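Ticket 157 - Old town overlay doesn't line up with modern base map
Project: Durotby divided-city map viewer
Opened by: Solange Caron
Assigned: Hollis Tillman
Priority: high (exhibit opens in February)
Status: closed, one follow-up open

Solange, 9:10 am
Overlay for the 1960s Mollah sheet is off again. River is fine. Everything east of the river slides north, worse the further you go. At the old customs house the wall line runs straight through the modern tram depot. It should be on the other side of the street. Visitors will notice, half of them lived there.

Happens in Firefox and Chrome both, on my laptop and the kiosk. Cleared cache, no change. The west sheet looks right to me at every zoom.

Hollis, 9:42 am
Seeing it too. Which scan are you loading? There are 2 in the folder, the one from the Tandodow library and the one Hubert did from his own copy. Both named mollah_east_final. Not helpful.

Solange, 9:50 am
The library one I think. Whichever was in there Monday's build. Sorry, don't know how to tell them apart.

Hollis, 10:05 am
Open the legend. Library copy has a stamp over the scale bar. Hubert's has a fold straight through the word Bahnhof.

Solange, 10:08 am
Fold. So it's Hubert's.

Hollis, 10:31 am
OK. Tried so far:
- reloaded the control points from the backup, same drift
- swapped the transform from polynomial to plain affine. Better at the river, worse at the depot
- turned off the west sheet completely in case it was dragging the other one. No difference
- checked the projection on the base map. Correct

Going to look at the points one by one. There are 67 of them so don't wait for me.

Gaétan Campbell, 11:15 am
Jumping in because I did the first pass on this sheet. The east map was printed for the public, and the printer's office moved things. Streets near the border got shortened, a whole block of the west side is blank beige with a name on it, and the scale isn't even the same top to bottom. You won't get a clean fit with one transform. I said so in the notes for the Trirkley sheet, same publisher, same trick. Use thin plate spline and put extra points near the border strip.

Hollis, 11:22 am
Didn't see those notes. Where?

Gaétan, 11:24 am
Shared drive, folder "misc", file called readme2. I know.

Hollis, 11:58 am
Read it. Switched to spline. Depot now within a few meters, but the top right corner of the sheet has gone like taffy. The lake is a banana. Something up there is pulling.

Bayu Wibisono, 12:20 pm
Page side from me while you do that. The viewer block on the staging page isn't the cause, it just draws whatever tiles it gets. Re-ran the tile job with the old settings and got the exact same shift Solange reported, so the error is baked in before it gets to me.

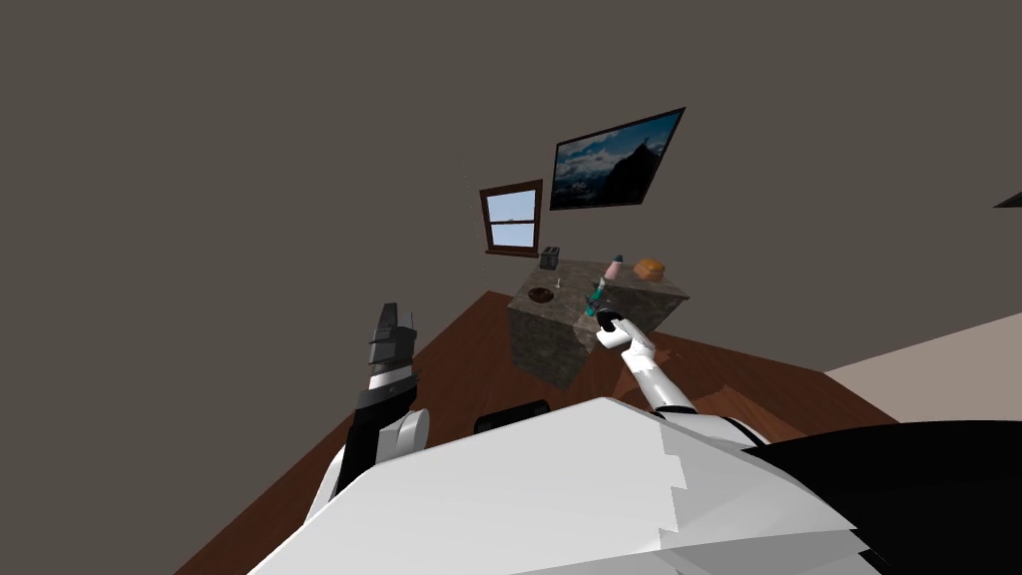
Simulated kitchen, two-armed robot at the stone island

Tile cache is set to hold for a day, so anyone testing Hollis's new version has to add ?fresh=1 to the address or you'll be looking at the old tiles and filing this ticket again.

Solange, 12:34 pm
That would have been me in five minutes, thanks.

Hollis, 1:47 pm
Found one. Point 20 is labelled "church, Lindenplatz". On the modern map it's pinned to the church that's there today. Wrong church. The one on the 1960s sheet was pulled down when they cleared the strip, the new one went up two streets over. So that point alone drags the middle of the east side north.

Doesn't explain the lake.

Hubert Górecki, 2:15 pm
Hello all, Solange asked me to look. On the lake. My copy is the second edition. They filled part of the north shore for the bathing beach, so the shoreline on paper and the shoreline now are not the same and you shouldn't pin anything to it. Use the water tower and the rail bridge, neither has moved. Also the road around the lake is drawn wrong on purpose, there was a barracks. My uncle used to laugh at it, you'd follow the map and come out at a fence.

About the fold. I scanned it flat under glass but the paper has stretched there over the years. A few millimeters at most. If you want I can scan again in two halves.

Hollis, 2:21 pm
Would help, yes please. Taking out the shoreline points now, there are 2. Adding water tower and rail bridge.

Hollis, 3:06 pm
New fit is up on staging. Point 20 removed, shoreline points removed, tower + bridge added, extra points along the strip like Gaétan said. Lake is a lake. Wall line is on the correct side of the street at the depot and at the customs house.

Road around the lake still doesn't match anything. Leaving it. It's not our error, it's theirs, and warping the sheet to hide it would be wrong for this exhibit.

Solange, 3:30 pm
Loaded with ?fresh=1. Looks right!! Walked the whole line at high zoom from the rail bridge down to the harbor. One spot where the overlay jumps a bit when I cross the fold, can live with it till the rescan.

Can we get a line in the legend about the lake road? People are going to write in.

Gaétan, 3:38 pm
Text: "The road north of the lake was drawn incorrectly by the publisher. We have left it as printed." Put the same on Trirkley, that one has a missing bridge.

Bayu, 4:02 pm
Legend text added to both. Pushed to the kiosk. Cache cleared there by hand so no need for the fresh thing.

Hollis, 4:10 pm
Renamed the scans. mollah_east_library and mollah_east_gorecki. Please nobody call anything final again. Moved readme2 into the Mollah folder too, and added the church business to it.

Closing. Follow-up ticket open for Hubert's two-part scan, will need a new set of points near the fold when it arives. Assigned to me.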